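Review: the Nieto tube handling cell, seen at the Gituven open day

Posted 6/13/23 by Umut Kurtuluş

I work in a small water testing laboratory and we fill and sort a lot of tubes by hand. In January I asked Gituven for a price for their Nieto cell, and they invited me to their open day in Divunmont before they would send any offer. I found this a little strange, but I went.

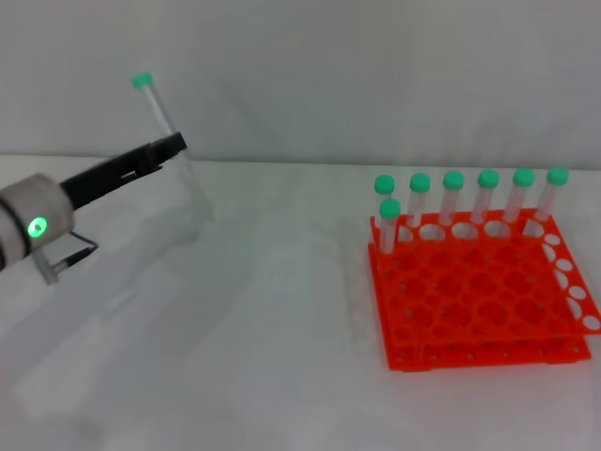
The demonstration room was smaller than I expected, with 14 visitors and one table. The good side of this was that I could stand very close and ask many questions. The engineer let the arm run the same job again and again: take a capped tube, tilt it, bring it back to the rack. She told us the cell had made 1284 moves since the last service. I cannot check this number, but I watched for almost an hour and I saw no tube fall.

What I liked most is the grip. Our tubes are thin and I was afraid for them, so I had brought some from my own lab in my bag. The engineer agreed to try them and none of them cracked. She needed only a few minutes to change the grip setting.

The speed is less good. A person with practice is faster, at least for one rack. Gituven says the cell is made to work through the night and that the speed then matters less. For us this is maybe true, for a hospital I am not so sure.

The software is called Dradholm and it is the weak part. The menus are deep, and the word "position" means two different things on two screens. I asked how to skip a missing tube and the answer took three people. The printed manual has 300 pages and I was allowed to look in it, but I could not find the answer there either.

Also please ask about the racks. Changing to a different type needs a new teaching of the arm, and Gituven charges 1000 euros for each rack type if they do it for you. This was not on the web page, I learned it at the coffee table.

I give it four stars from five for the machine and two for the software. We have asked for a trial month with our own samples, and I will write again when it is finished.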